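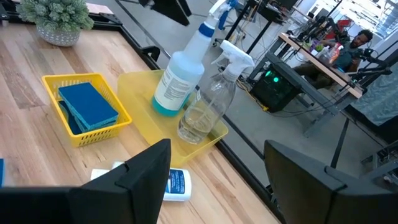 Re: [doditz-site] Old listing URLs after the move

Nyokabi Urio wrote:
> The Kombo pages came across fine, but the old /dir/ links
> give a 404. Can we send them all to the home page for now?

I'd rather not. The export has 3053 old paths, and all but 14 map to a new page by record ID. I put the map in the Belta config last night and reloaded - no errors in the log.

The 14 have no ID. Eight are duplicates and can return 410. Please check the other six against the June backup.

Cache time on the redirects is 600 seconds until you sign off. Staff logins are not affected.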